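Ticket 3304: Arm stops over counter, kitchen cell
Opened by: Muthoni Obura
Site: Wetuvach
Status: Open, again

The arm halts above the marble and waits for a human to press Resume. The human is me. My job title changed in July from prep lead to cell supervisor, and so far I supervise a button.

Simulation of the same layout attached, from the Erko planner.

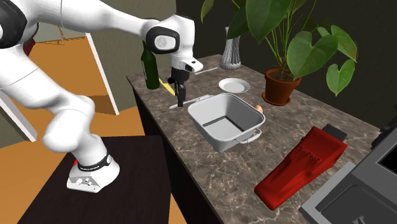 2 min read

Steps tried so far. Restarted the Mostus controller. Reloaded the counter map. Moved the knives to a new spot in the map, then moved them back when the morning shift complained that the real ones were now "wrong." Error 320 came back each time, usually while I was at the other end of the room doing the work the arm was bought to do.

Second view from the planner, with the egg and the bottle left in as obstacles. Same halt.
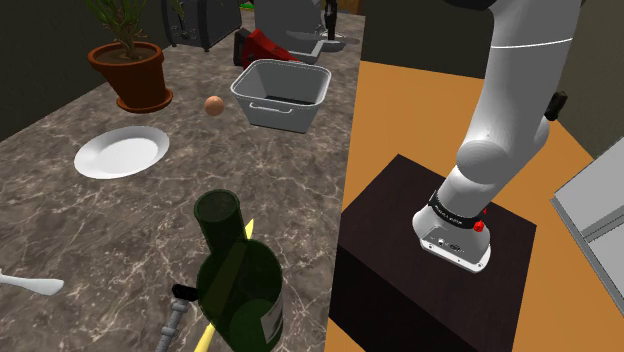
Kerttu Pesonen: 320 is the supervisor timeout. It wants a person to confirm before it goes near anything breakable. You can lengthen the timeout under Shift Settings, but please ask the crew first, they're the ones reaching past it.

Asked. They want it longer, and they want my old job filled. Forwarding the second part to Malý.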